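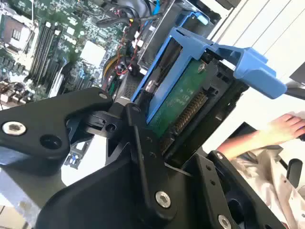
Cultik bench - pre-session check, drive carrier task
Date: 12/07/2023
Arm: Prilard, two-finger gripper, wrist camera
Task: pull and reseat hard-drive carrier, open PC chassis

1. Chassis unplugged, power button held down to drain it
OK. Plug is on the hook where everyone can see it.

2. Gripper screws tight, both fingers and center bracket
OK. Quarter turn needed on one finger screw. Please use the hex key from the Burnau kit, the other one is rounding off.

3. Wrist camera view
OK, and what a view! Fingertips, blue carrier and cage all show up together. Last April we were guessing at half of this.

4. Cables clear of the finger path
FIX FIRST. The red, yellow and black bundle needs a tie before we move on to the upper bay. Retest after.

5. Carrier and drive
OK. Handle tab not cracked. Scrap drives only, no data on them. Keep the fingertips off the gold contacts - a scrape there ends the drive's useful life with us.

6. Hands and sleeves
COMMENT. Loose sleeves get rolled up or clipped before the arm is live. Hand stays out of the chassis until the operator calls "stopped."

7. Stop button
OK. Pressed 2 times, arm held still both times.

8. Recording
OK. Oei recorder running, labels match. 559 examples saved before today, target for this session is 101 more. Keep the missed grabs too, the model learns a lot from those and I love watching them back.

Result: go, once item 4 is signed off.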